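Last update Nov 25, 2022. Typing this between shifts, so sorry for the shorthand. Questions about the play kitchen sets from the Norkovside toy library: borrowing, sorting, washing, missing bits. If yours isn't in here, email the desk and I'll add it.

— Stela Onu

## Borrowing

**How many sets can I take?**

One per family. Two if it's a slow month, ask at the desk. November is not a slow month.

**How long do I get it?**

4 weeks. You can renew once, unless there's a hold on it. We don't renew over the phone anymore, too many mixups. Email or come in.

**What's in a kitchen set?**

Depends which one. Every set has a basket, some utensils and some play food. Bigger sets have a knife block with toy knives too. There's a card in the bag with the list for YOUR set. Go by the card, not by what your neighbor had last time.

**Is there a deposit?**

No. We used to. Was a pain for everyone.

**Can I reserve a certain set?**

Yes, by the name on the tag. Sets have names because numbers kept getting read upside down. Salcedo and Prurgate are the two kitchen ones people ask for most. Expect a wait on Salcedo.

**Can a preschool or daycare borrow?**

Yes, group card, same 4 weeks. Yolanda Soler does the group cards, she's in mornings. Bring something with the school's address on it.

## Sorting and packing

**Does it matter how things go back in the basket?**

A bit. Round food on the bottom, utensils on top, lying at a slant if they're too long. Handles can stick out, that's fine. What isn't fine is forcing a long spoon down flat so it bends.

Easiest way is tip everything out on a table first, get it in one pile, then fill the basket from there. A dark table or a dark cloth is good for the white pieces, you spot them right away. Black handles not so much, feel around for those. 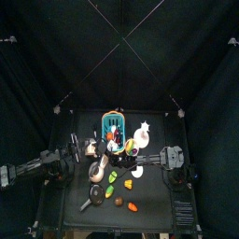 Do it with the kids if you can. Even a three year old can do "all the food first." Takes longer, sure, but then they know where stuff goes and next time it's quicker. Give them one kind of thing at a time. If you say "clean up the kitchen" they wander off.

**Do the knives go in the basket or the block?**

Block. Handles up. Always the block if your set has one. Then the block goes next to the basket in the bag, don't try to cram it inside, the basket won't close up under the drawstring and the food gets squashed.

**The knives fall out of the block when I carry it.**

Yep. Put a rubber band around the handles, or wrap the whole block in a dish towel. Please take the rubber band off again before it goes to the kids.

**Which way round do the utensils go?**

Don't care! Some people like all the handles one way. Looks nice. We check them against the card either way.

**Something pokes out through the side of the basket. Is it broken?**

Probably just a thin end that found a slot. Baskets with slotted sides do this all the time. Pull it back from the inside, don't yank from the outside, the tips catch. If a slat is really cracked, tell us and we'll swap the basket.

**Can I use my own bin instead?**

At home, sure. Come back in the basket it left in, please. We've had sets come back in shoeboxes, a salad bowl, a pillow case. The baskets are part of the set, and kids play with them as much as with anything in there (shopping, mostly).

**How do I check I've got it all?**

Look down into the basket from above first. Then look through the sides. Small food sinks to the bottom and you'll only see a bit of color between the slats, so a quick look on top makes you think it's missing when its right there. Shake it gently and look again before you start moving the couch.

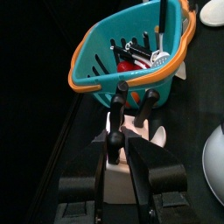

Then go down the card. Spoons, turners, whatever's on it. Food next. Block last, if you have one, and look that each knife on the card has a handle showing. Tick in pencil so the next family can erase it. Please not pen. Please.

**The card doesn't match what I got.**

Write what's different on the back and tell us within a couple of days. You won't be on the hook for it. Cards get swapped between bags, it happens, usually on a busy morning.

## Washing

**Do I have to wash it before I bring it back?**

Yes. Warm water, dish soap, a cloth. Doesn't need to be fancy. Food pieces and utensils both.

**Dishwasher?**

No for the food, no for anything shiny. The silvery finish goes cloudy and then starts to flake. Baskets can go on the top rack if you skip the heated dry. Blocks by hand only, water gets in the slots and sits there.

**How do I dry the block?**

Upside down on a towel overnight, knives out. If you hear water when you shake it, it isn't dry. Don't bring it in like that, we had one go moldy and it had to be thrown out.

**What about the holes in the slotted spoons?**

Old toothbrush. Play dough is the usual problem. Let it dry out completely first and then it pops out of the holes, wet it just smears and you'll be there all evening.

**Crayon or marker on the white pieces?**

Baking soda on a damp cloth, rub, rinse. Crayon comes off. Marker mostly doesn't. Don't use bleach. We'd rather have a set with a few marks on it.

**My kid was sick while we had it.**

Wash it twice, leave it to dry fully, and tell us when you drop it off. We'll put it aside for a while. No one's going to be upset with you.

## Missing and broken

**We lost a piece.**

It's ok. Tell us which one. No charge for the first small piece, food or a utensil. After that it's a replacement from the spares drawer if we've got one, and we ask for a small donation. Whole basket or block is different, talk to Yolanda.

**We found the piece after we brought the set back.**

Great, drop it in the slot by the door, in an envelope with the set name on it. No envelope = it goes in the mystery box and sits there till spring.

**Can I replace it with one I bought?**

If it's the same kind of thing and near the same size, yes. Doesn't have to match. Nothing smaller than the original though, we go by the age on the tag. And no real kitchen knives in the toy block. Has been tried.

**A handle came loose.**

Don't glue it. Bag it up, both parts, note on it. We have a person who does repairs and home glue makes it harder to fix.

**Do you take donated play food?**

Clean, no cracks, no fabric, no batteries. Baskets yes, very much yes. We always need baskets with a decent handle.

## Other stuff

**What age are the kitchen sets for?**

Three and up. There's a baby version in the Pliltska bags, fewer pieces, all big ones. Ask for those by name if you've got a little one crawling around, even if the set is for the older sibling.

**How do I store it at home between plays?**

Low shelf, basket on its base, block beside it. If the basket gets stuffed in a toy chest the food ends up under everything and by week two you've got a handle here and a tomato there. One spot for the set, that's the whole trick.

**Any ideas for playing with it, mine's bored already?**

- Sort by color, then by "hot food / cold food"
- Grocery pickup: you read a list, they fill the basket and carry it to you
- Guess the tool, eyes shut, just the handle
- Restaurant, but the grownup has to order and wait. They LOVE making you wait
- Fill the basket to a song, stop when it stops

**Can you ship a set?**

No. Pick up and drop off only, side door, ring the bell if it's locked. Bags on the blue shelf when you return, not on the floor, people trip.

**Who do I ask if it's not covered?**

Me for sets and missing pieces. Yolanda for group cards, renewals and anything with money. We're slow to reply when returns pile up, give it a day or to.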